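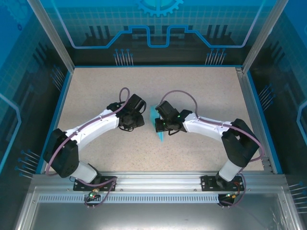 Work table, with the turquoise piece between the two arms.

Borkville Creek Footpath — progress report, August
To: Cedo Fund
From: Aurel Lungu, project lead

Short version: on schedule for the lower section, behind on the upper one. Money OK.

Done so far
321 yards of path cleared and graveled, from the Alcaraz Road gate down to the old ford. Drainage pipe in at both low spots. Brambles taken back on the east side, stumps still to grind. Signs ordered, proofs approved, no delivery date yet.

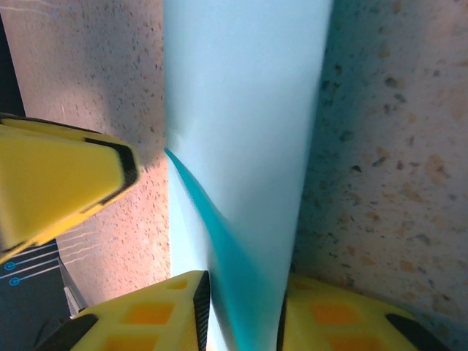

The footbridge is the slow part. Hikness sent their revised drawing with the handrail on the wrong side again, so that went back Monday. Footings can't be poured until we have a final one. They say the steel is cut and waiting, I have asked for that in writting.

Bank erosion above the ford is worse than in the spring survey. We moved the line of the path 3 yards uphill there. Landowner has agreed, signed letter to follow. Extra gravel needed but it fits in the exisiting materials line.

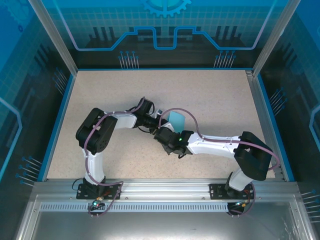
Turnout has been good. 13 people at the last work day, and the school wants to plant willow stakes once the leaves are down. Tool loan from the county runs out before then — need to either extend it or buy our own loppers and mattocks. Would prefer to buy.

Budget
Materials: under so far. Plant hire: over, two extra days with the digger after the rain. Asking to move $2,000 from signage to plant hire. Total grant unchanged.

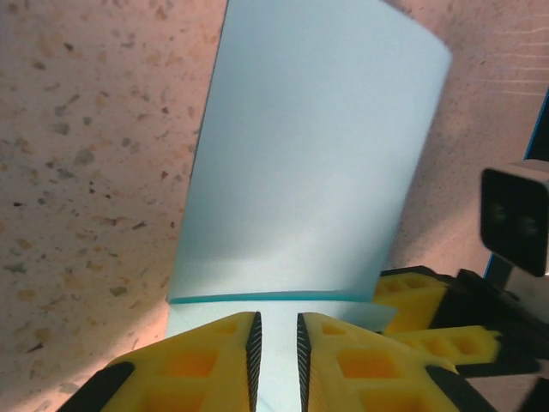 Next steps
Final bridge drawing signed off. Footings poured, weather allowing. Stump grinding on the east side. Gate latch at Alcaraz Road replaced, the current one sticks. Receipts to follow in a separate email, still missing the fuel ones.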